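Stiftung Textilarchiv Rivcombe
1/6 Ab Januar ist der Bestand Ornament und Fläche für die Forschung geöffnet. Er umfasst mehr als 3000 Stoffmuster und Musterbücher. 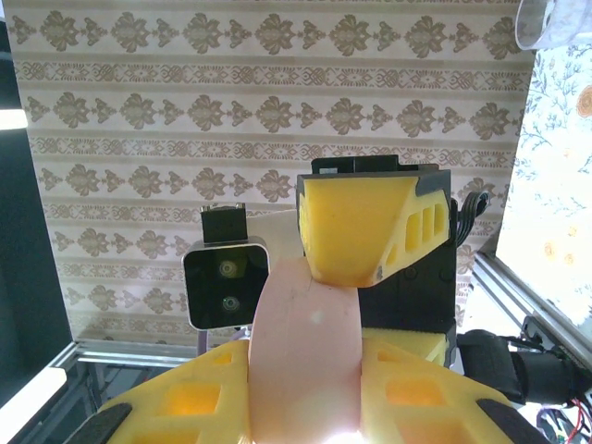
Blatt- und blütenartige Medaillons im Wechsel mit schmaleren Bändern, Braun auf Cremegrund.

2/6 Erschlossen sind bislang 583 Einheiten. Die Aufnahme folgt der Hausordnung für Flachtextilien. Erfasst werden Rapport, Bindung und, soweit überliefert, die Herkunft.

3/6 Beim Damast entsteht das Muster klassisch aus dem Wechsel von Kett- und Schussatlas. Gedruckte Stoffe mit Damastmotiven führen wir als eigene Gruppe mit 300 Nummern.

4/6 Die Leitung der Erschließung liegt bei Hinata Hayashi. Für Leihanfragen ist Evaristo Palacios zuständig.

5/6 Der Lesesaal im Haus Batness öffnet um 9 Uhr. Um schriftliche Anmeldung unter Angabe der Signaturen wird gebeten.

6/6 Reproduktionen für wissenschaftliche Zwecke sind gebührenfrei. Das Formular liegt im Lesesaal aus.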